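30th August. Open day prep, visit to Sallton

Went over with Adjoa Tsikata to see how they run their demo before we do ours. They had 11 visitors booked in the morning group and 10 in the afternoon. We sat in on both.

Format is simple. Short talk, then handheld gripper work at the table, then questions. The talk ran long both times and people got restless. The table part held them. Most of the questions were about the marker cubes on the grippers and how the tracking copes when a hand gets in the way of one. Adjoa took the answers down and has them in her notes.

Things to copy for our day:

- Cloth on the table. Checkered one at Sallton, we have a plain one from the Drundine job.

- Lamp at the back corner of the table, away from the hands.

- One person with both grippers, a second person seated off to the side by the small electronics.

- Tape down cables before anyone comes in. Order 3 more rolls.

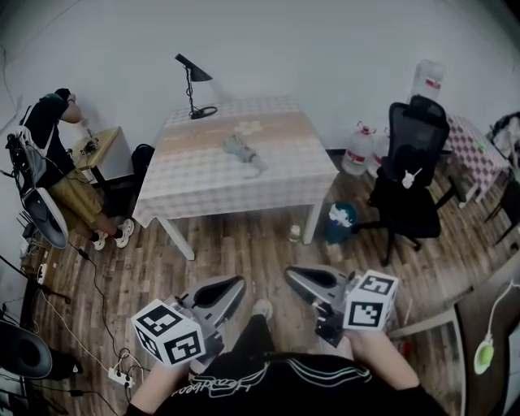 Still to do

Ask Mekonnen for the spare marker cubes. Cut our talk by half. Cap each group at 10, and print 24 handouts. Adjoa to check the room booking and phone Sallton about the calibration sheet they said we could have.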